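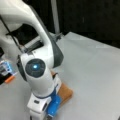 Sealing a small wood block before painting

Posted by Leire Mateos, 2019-03-17

I have a flat rectangular block of light brown wood, species unknown, that will be used as a base on a work table. I want a glossy blue finish on the top face only. My first attempt raised the grain and the gloss coat came out rough. I sanded it back to bare wood. Do I need a separate sealer, or is a second coat of paint enough? The paint is Ornier water-based enamel.

Gwawr Parri

Use a sealer. Water-based enamel swells the surface fibers on the first coat, and a second coat only copies the texture.

Wipe the bare block with a damp cloth, let it dry overnight, then sand lightly with the grain at 220 grit. Apply one thin coat of clear sanding sealer to all six faces. If you seal only the top, the block can cup. Sand again at 320, remove the dust, and paint two thin coats. Mask the edges before the first one and pull the tape while the last one is still soft.

Iolo Prosser

second coat worked for me on pine but i wasn't after gloss

Hongmei Cheng

Agree with Gwawr on sealing every face. Check the can for recoat time. Mine said four hours and needed 10 in a cold garage in February. If the paint still takes a fingernail mark, leave it alone.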